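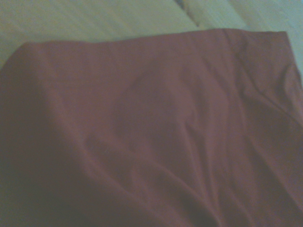

4.2 Laying out the cloth

This section applies to the Prasis flat cloth, part no. 1607, in all colors. Read Section 4.1 (Preparing the surface) before you start.

1. Spread the cloth over the padded surface with the hemmed side away from you. Keep a strip of the surface visible beyond the hem. The strip is used as a guide in step 3.

2. Find both far corners. If a corner has doubled over, lift the top layer by the hem and lay it back. Do not pull from the middle of the cloth.

3. Line up the hem with the far side of the surface. A slight slant can be corrected now by moving one corner at a time. After step 5 the cloth must be lifted and laid again.

NOTE: Seams in the padding can show through as shallow lines. Check by lifting the cloth. A line that stays on the padding is not a crease and needs no treatment.

4. Smooth the cloth with the flat of the hand, from the hem toward you. Work from the center line out to each side. Large folds go first, small ripples second.

5. Check the side hems. Each should hang straight with no twist. If one side hangs lower, go back to step 3.

6. Leave the cloth for 49 minutes before folding or pressing. Light creases that remain after this time can be pressed as described in Section 4.3.

CAUTION: Do not press a doubled corner. The crease will set in both layers and may not come out in the wash.

CAUTION: Maximum iron temperature is 122 °C. Test dark colors on the inside of the hem first.

4.2.1 Cloth does not lie flat

Hem straight, body rumpled: repeat step 4 with less pressure.

Hem wavy: the hem thread has shrunk. Dampen the hem only, stretch it gently by hand, and let it dry flat.

Corner folds back on itself: turn the corner over, press the fold line from the reverse side, and turn it back. Allow it to cool before continuing.

Cloth slides on the padding: fit the non-slip underlay (Yensuk 200). Trim the underlay so that it ends short of the hem on all sides.

4.3 Pressing: see next page.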